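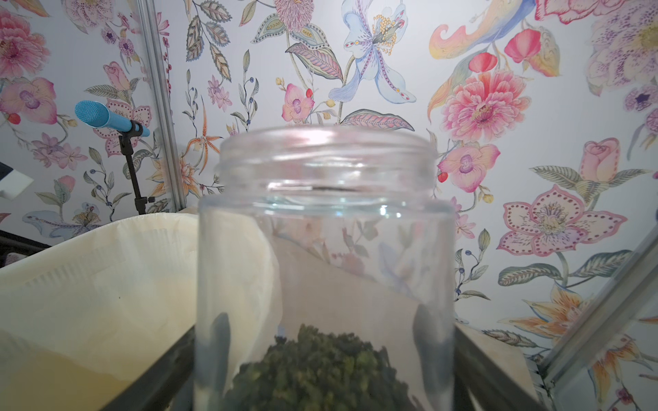 Diario de la estancia en el archivo municipal de Prilitz. Julio, diez de la noche.

La jornada comenzó a las ocho y media con la entrega de las credenciales en la portería, trámite que ocupó más tiempo del previsto por faltar un sello en la carta de presentación. El archivero jefe, señor Delić, tuvo la deferencia de resolverlo personalmente y me acompañó a la sala de consulta del primer piso, donde me asignó la mesa contigua a la ventana del patio.

Se procedió a la apertura del legajo 684, correspondiente a los libros de cuentas del gremio de herbolarios. El estado general es aceptable. La encuadernación en pergamino conserva el lomo íntegro, si bien los primeros folios presentan galerías de insecto y una mancha de humedad antigua en el margen inferior que afecta a la lectura de las sumas. Los asientos están redactados por dos manos distintas: la primera, de trazo regular y muy abreviada; la segunda, más torpe, que comienza en el folio 63 y se prolonga hasta el final del volumen. Queda por determinar si el cambio obedece al fallecimiento del escribano o a una simple sustitución en el cargo.

De interés particular resulta la partida relativa al almacén de Skiletti, que figura como proveedor habitual de manzanilla, salvia y tila. Hasta la fecha lo consideraba un comerciante de paso, conforme a lo publicado en mi primer informe. Los asientos obligan a rectificar. Skiletti pagaba cuota de miembro y disponía de un puesto fijo junto a la puerta norte, por el que satisfacía dos rentas anuales. He transcrito la partida completa y he solicitado copia del folio.

A las doce se interrumpió la consulta, conforme al reglamento de la casa. Comí en la fonda de la plaza, sopa de cebada y pescado de río, en compañía de Peadar Ó Súilleabháin, que trabaja en los pergaminos del cabildo y permanecerá en la ciudad hasta finales de mes. Me informó de que la sección eclesiástica carece de inventario fiable y de que varias signaturas remiten a cajas trasladadas a Mevov durante las obras del tejado. Convendrá cursar petición por escrito antes de emprender el viaje. 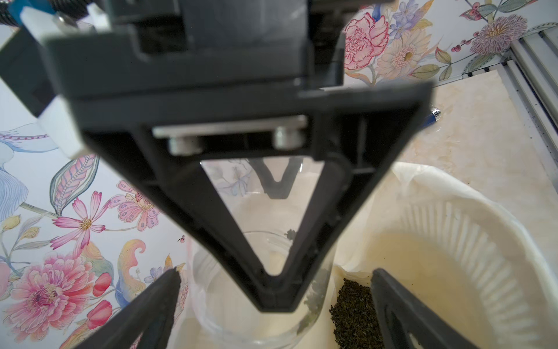 Por la tarde se reanudó el trabajo a las dos. Revisé el cuadernillo de ordenanzas, que consta de 81 capítulos sin foliar, algunos de ellos repetidos con ligeras variantes. El capítulo sobre el secado de las hierbas prohíbe expresamente hacerlo en desvanes donde se guarde lana o pescado, y dispone que toda mercancía se presente a los veedores en recipiente abierto. La multa se repartía entre el gremio y el hospital – disposición que ya conocía por la copia tardía, aunque allí se omite al hospital.

No me ha sido posible identificar una planta que el escribano denomina «yerba de la viuda». Aparece en tres asientos, siempre a precio elevado y en cantidades pequeñas. El señor Delić sugiere una voz local hoy perdida. Dejo constancia de la duda.

La sala cerró a las seis. Regresé al alojamiento por el camino del río, más largo pero con sombra, y dediqué la última hora a pasar a limpio las notas. El calor sigue siendo considerable y la habitación apenas ventila.

Pendiente para mañana: cotejar las sumas del folio 63 con el libro de rentas; redactar la petición a Mevov; devolver al señor Delić la lupa de mesa; adquirir papel secante y tinta.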